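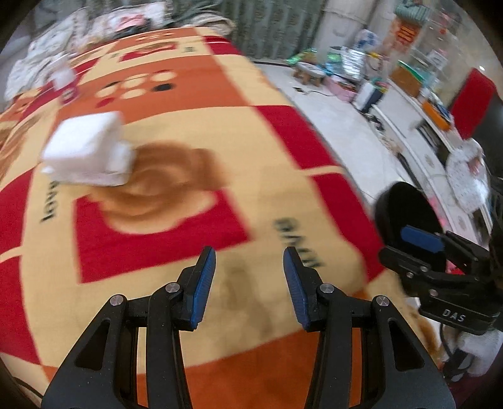 Down on the patterned rug, the one I keep going on about.

Happy New Year, everybody! It's 1 January 2026, the coffee is on its second pot, and I have spent the whole morning thinking about rugs. I know, I know. But a bunch of you wrote in after the last issue asking how to buy a big secondhand one without getting burned, so let's do it.

I bought my first large patterned rug at the flea market in Vurnden, on a day so windy that the seller had parked a dresser on each end of it. I fell for the colors and paid what was on the tag. Then I got it home and it was a foot too long for the room, so for two years it ran up the wall behind the couch like it was trying to leave. Measure first! Measure the room, then measure where the furniture really sits, and write it on a card you keep in your wallet (mine has been through the wash and I can still sort of read it).

Next, flip it over. I can't say this enough. The front of a rug is all charm, but the back will show you patches, old repairs, and whether moths have been at it. If the pattern is almost as clear on the back as on the front, I get interested. If there's a stiff glued-on backing I start talking the price down, and if that backing crumbles when I bend a corner, I walk.

Then get your nose in there. Yes, in public. Dust airs out and so does a bit of attic. Cat does not. I once drove home from Fidham with every window down in April, telling myself it would fade by summer, and it was still going strong at Thanksgiving.

Now, cleaning. I used to haul mine to Rastogi, the rug place across from the Clatell bus depot, and I still do for anything wool and old. They quoted me a very fair price last time and had it back in 7 days, rolled in brown paper, which made me feel like I was getting a present. For the cheaper ones I do it myself: vacuum both sides, hang it over the porch rail, beat it with an old tennis racket until my arm gives out, then vacuum again. Test a damp white cloth on a corner before you let any water near it. If color comes off on the cloth, stop right there and take it to a pro.

And please buy a pad to go underneath. I skipped it for ages because it felt like paying for something you never get to look at, and meanwhile I was skating across my own living room in socks every time the phone rang. Get one an inch or two smaller than the rug on each side so the edges lie flat.

One more thing, on turning. Spin the rug halfway around every so often so the sunny end gets a rest. I do mine when I change the clocks, and I always find a pen under there.

A reader asked whether a busy pattern is too much in a small room. I say go for it! Mine hides crumbs like a dream, and plain beige shows every single one. If you've got a rug story, hit reply and tell me, especially if it involves getting one home in a car that was much too small for it.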